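Ticket 21-40: Cell check sheet, clause 16 (clear table)
Site: Gomstead
Status: reopened
Opened: May 31, 2021

Clause 16 of the Lesmont sheet says the table must hold "task items only" before the arms are enabled. Fine on paper. The sheet never says what a task item is, so every shift ticks the box and moves on. I don't believe a tick that can't fail.

Cords and baskets I accept. The book, the calculator and the marker on the rail are another matter — either they belong on the layout list or they come out.
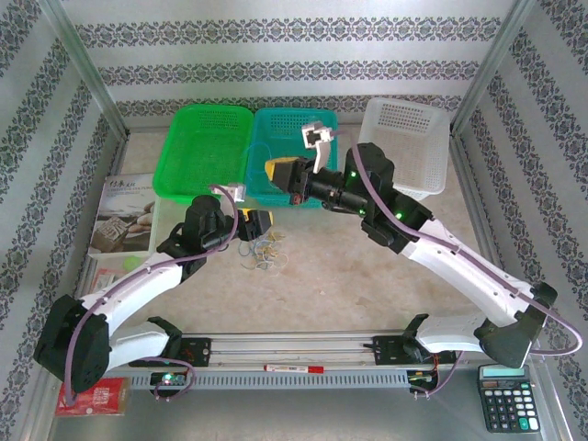 Marker on the rail, calculator at lower right, both times. 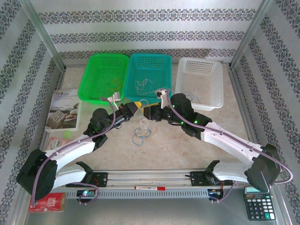 Reply from Ukent: the wording was left open on purpose, because layouts change and a fixed list would be out of date by August. They suggest each site keep its own list and have it signed by 2 people.

I doubt a second signature fixes a vague rule, but a site list is something I can test against. Also asked whether cables outside the arms come under clause 16 or the snag check. No answer on that yet.

Next step: Xue layout list to be attached before this closes. Clause 16 stays marked "not verified" until then.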